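Hedar pulls handheld grippers from use after linkage pins work loose

2024-07-30

Hedar has told operators to stop using its two-finger handheld gripper until the pins in the finger linkage have been checked. The notice follows a fault at Puncombe, where one finger of a unit stayed closed on a bedsheet after the operator had released the trigger. The operator cut the sheet free. There were no injuries.

The tool is held in the hand and used to record household work such as lifting, spreading and folding cloth. The recordings are then used to train robot arms fitted with the same fingers. Each finger is a folding linkage with a soft pad at the tip, and the joint behind the pad turns on two round pins. The pins are held by a press fit and a small retaining clip on the inner face.

According to the notice, the clip on the unit at Puncombe had come off and one pin had moved sideways until its end caught on the strut next to it. With the pin in that position the finger could close but could not open past a third of its travel. The return spring was intact and the trigger cable was at the correct tension, so the operator had no warning through the handle before the finger jammed.

Hedar then recalled 334 units from three sites for inspection. Of the first 100 opened, 3 had a missing clip and a displaced pin. None of those had jammed in use. In each of the three the displaced pin was the one farther from the pad.

Blandine Hoarau, who leads hardware testing at Hedar, said the original test plan had not covered the load that caused the movement. "We cycled the fingers on foam blocks and cups, with the force straight across the pads," she said. "A blanket held up by one corner puts a side load on the joint, and when the operator swings it, the load changes direction several times a second. The clip was not rated for that."

Bench tests repeated the fault. A finger holding a wet cotton blanket and swung by a motor through a short arc lost its clip after more than 100 minutes. A second finger, loaded with the same weight but not swung, showed no movement of the pin in the same time.

The clips were supplied by Trosora and met the drawing, Hoarau said. The supplier has not been asked to replace them. The drawing has been changed instead, and the new pin has a head on the outer side and a screw on the inner side, with thread lock applied at assembly.

The fault also raised a question about data already recorded. A finger with limited travel reports its opening width from a sensor in the handle, and the sensor reads cable position, so a partly jammed finger can be logged as fully open. A robot trained on such a record could let go of cloth later than it should, or try to move away while still holding it. Hedar has compared logged width with the width measured from the wrist camera in recordings made since March. Sessions with a mismatch have been taken out of the training set until they can be reviewed by hand.

Arriaga, which runs robot arms with the same finger design in a laundry sorting cell, has stopped the cell as a precaution. Ambros Grabner, its site safety manager, said the arms there carried an earlier pin with a thicker clip, and that no displaced pins had been found. "The arm can pull a good deal harder than a wrist can," he said. "If a finger stays shut on a sheet and the sheet is caught in a conveyor, we want the torque limit to trip first. We are testing that before we restart."

Operators who hold a unit that has not been recalled are asked to take the following steps:

Remove the battery before touching the fingers.
Check both pins on each finger. The pin ends should sit level with the strut.
Check that a clip is present on the inner face of each pin.
Open and close the fingers by hand over the full travel and stop if there is any catch.
Do not push a displaced pin back in. Return the unit as found.

Units that pass may be used for rigid objects only. Bedding, towels and clothing are excluded until the new pins are fitted. Hedar said replacement finger sets would ship with the pins installed, and that the old sets should be returned in the same box for measurement.

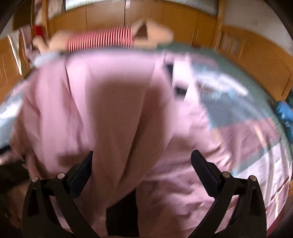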